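Workspace and Wiring, handout for week 3
Tutor: Jeptoo Okoth, Sowerby room

Welcome back, everyone! Today is all about the bench: what goes under your build, where the cables run, and how to keep the colours straight. I love this session – a good layout makes every later job easier. Bring your notes from Plorngate and a pencil.

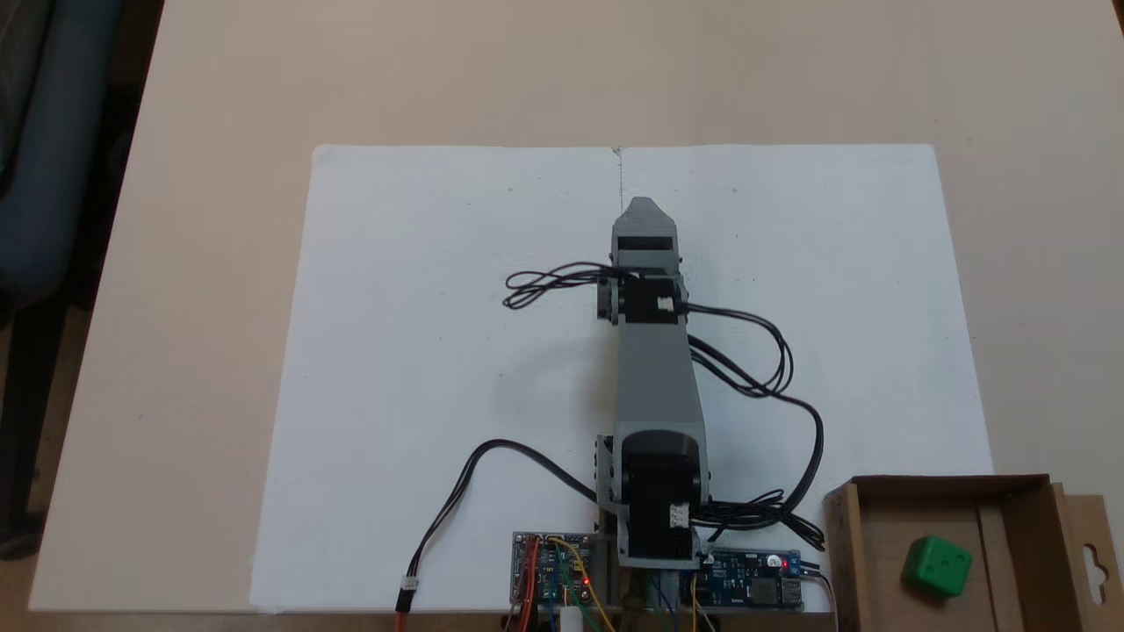
TOPIC: SURFACES AND CABLES

A big white sheet over the tabletop makes black cable wonderfully easy to follow. Look at the loops left of the upper servo, then the long bundle on the right that curves back towards the base. Sketch both runs in grey pencil and label each end. Next, list the jumper colours at the left-hand board: orange, yellow and red.

Nikola has spare sheets in cupboard 864. Sketches are due back to me before we start on connectors.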